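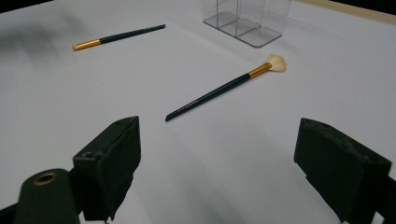 Home | Syllabus | Notes | Readings | Contact
Search this site Go

Commercial Real Estate Development
Notes 8: ground leases
posted 2021-12-20

Finishing what we skipped. Read before the January session, bring a calculator.

Basic idea. Owner keeps the land, developer rents it long term and puts up the building. Two separate interests, two values. At the end of the term the building usually goes back to the landowner (reversion). Check the lease, not always automatic.

Why a developer does it:
- less cash up front, no land purchase
- rent generally deductible, land can't be depreciated anyway
- sometimes the only way in. Families, churches, port authorities often wont sell

Why not:
- lenders get nervous. Term has to outlast the loan by a good margin
- rent resets. A reset to market land value can wreck the deal
- last years of the term, nobody wants to spend on the roof

Subordinated vs. unsubordinated. Subordinated = landowner's interest sits behind the mortgage, can lose the land in a foreclosure. Wants higher rent for that. Unsubordinated far more common. Know this cold.

Class case: Lurard Yard. Bititz owns the land, Zolenico is the developer, Coşkun the construction lender. 144 apartments over 3,000 square feet of retail. Unsubordinated lease, fixed rent at first, then a reset in year 13 to a percentage of apraised land value.

Work out for next time:
1. Land value doubles by the reset, apartment rents go up much less. What happens to Zolenico's cash flow?
2. What notice and cure rights should Coşkun ask for before closing?
3. Appraise the land as vacant or as improved? Lease is silent. Argue both sides, one page.

Cap rates on leasehold vs. fee simple: next handout. Expect leasehold to be higher, shorter the term the bigger the gap.

Contact the instructor | Back to top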